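FOR IMMEDIATE RELEASE

Tundcombe Steamed Bun Weekend Returns, Moves to Bigger Hall, Adds Saturday Night Market

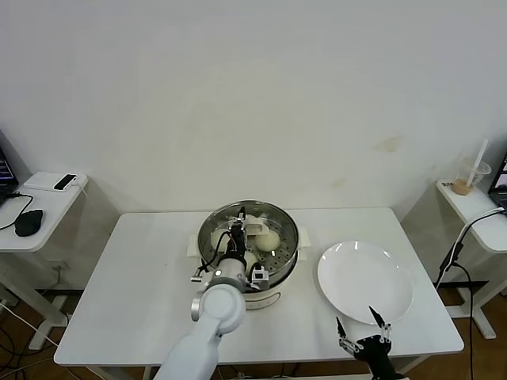

Steamed buns in a countertop electric steamer.

TUNDCOMBE, 2023-07-24 - The Tundcombe Steamed Bun Weekend is back for its second year, and its bigger. Two days, 26 stalls, one very large hall. Doors open at 10 a.m. both days on the last weekend of the month at the Collado Exchange, the former grain building on Wharf Street. Tickets on sale now.

Last year's event was held in the parish rooms and sold out before lunch. Paid attendance was 2941 over the two days, with a line down Mill Lane for most of Saturday. The Collado Exchange has room for the stalls, a seating area, a demonstration kitchen and indoor restrooms. Also a roof that doesn't leak. Organizers have capped tickets at 3113 for the whole weekend so people can sit down and eat.

"We ran out of pork by one o'clock and out of everything by three," said Kirsten Marchand, festival director. "People were very nice about it. But they'd driven an hour and they got a cup of tea and a leaflet. This year every stall has told us what they're bringing, and we've asked them to bring more."

WHAT'S ON

Stalls, both days. Classic pork, chicken and mushroom, red bean, custard, black sesame, pickled greens, curried potato. Plain buns by the bag for taking home. Several stalls are all vegetarian, and they'll be grouped together by the east door. Prices are set by the stallholders. Most take cards, a few are cash only, nearest ATM is at the post office across the street.

Demonstration kitchen, sponsored by Casiritz Flour Mill. Sessions on the hour from 11 a.m. to 4 p.m. Free with entry, no booking, seats go fast. Topics include dough for beginners, folding and pleating, sweet fillings, and steaming at home in whatever you've got, whether thats bamboo over a pot or a plug-in steamer on the counter.

Saturday night market, new for 2023. 6 p.m. to 10 p.m. Separate ticket. Live music from the Skeltero Brass Band from 7, outside if dry, in the loading bay if not. Beer and cider bar, soft drinks, noodles, grilled corn.

Kids' folding table. Sunday only, 10:30 a.m. to 1 p.m. Ages 5 and up. Children must have an adult with them. Aprons provided, but wear old clothes anyway.

Home cooks' contest. Sunday, 2 p.m. Two classes, savory and sweet. Each entrant brings six buns, cooked at home and reheated on site. Entry forms are on the festival website and at the Tundcombe library desk. Entries close Thursday at 5 p.m. and late forms will not be accepted, sorry.

ABOUT THE DEMONSTRATIONS

The kitchen program is run by Francine Desjardins, who teaches evening baking classes in Tundcombe and won the savory class last year with a leek and egg bun. She is leading four of the sessions herself.

"The questions I get are always the same ones," Desjardins said. "Why did mine go flat. Why are they yellow. Why is the bottom soggy. So that's what I built the sessions around. Lift the lid slowly, don't let the water drip back on the dough, leave space between them because they grow. Put paper underneath. Most of it is small stuff like that."

Desjardins will also hand out a printed recipe sheet for a basic white dough. It uses all-purpose flour, yeast, sugar, milk and a little oil, and can be made start to finish in an afternoon. Large-print copies at the information desk.

Casiritz Flour Mill is supplying flour for all demonstrations and for the kids' table, and will sell small bags at its own stall near the entrance.

GETTING THERE

The Exchange is a ten minute walk from Tundcombe station. Sunday trains run hourly, so check times before you leave. Parking at the Wharf Street lot fills early, overflow parking at the Skeltero sports ground with a shuttle bus every 20 minutes, last bus back 5:30 p.m. Sunday and 10:30 p.m. Saturday. Bike racks in the yard.

The hall is step-free from the Wharf Street entrance. Accessible restrooms on the ground floor. A quiet hour runs 10 a.m. to 11 a.m. Sunday with no music and no announcements. Assistance dogs welcome, other dogs in the yard only please.

ALLERGIES

Nearly everything on sale contains wheat. Many items contain milk, egg, soy or sesame. Stallholders must display an allergen list and visitors should ask before buying. Two stalls will offer rice flour buns but these are prepared in the same hall as wheat products and are not suitable for people with celiac disease.

TICKETS

Day tickets are sold for Saturday or Sunday. Weekend tickets cover both days, but not the night market. Children under 12 free with a paying adult. Buy through the festival website, by phone, or in person at the Collado Exchange box office, open weekdays noon to 5 p.m. Any tickets left will be sold at the door but the organizers aren't expecting many. No refunds, tickets can be passed on to somebody else.

NOTES TO EDITORS

Press passes: email the press office by noon Thursday with name, outlet and which day. Photographers welcome in the hall all weekend. Please ask parents before photographing at the kids' table.

Kirsten Marchand is available for interview all week. Francine Desjardins is available Wednesday and Friday mornings, and is happy to cook on air if the studio has an outlet and a sink.

A full stall list and hall plan will be sent out Wedensday. Print-size pictures on request.

Contact: Press Office, Tundcombe Steamed Bun Weekend, Collado Exchange, Wharf Street, Tundcombe.

ENDS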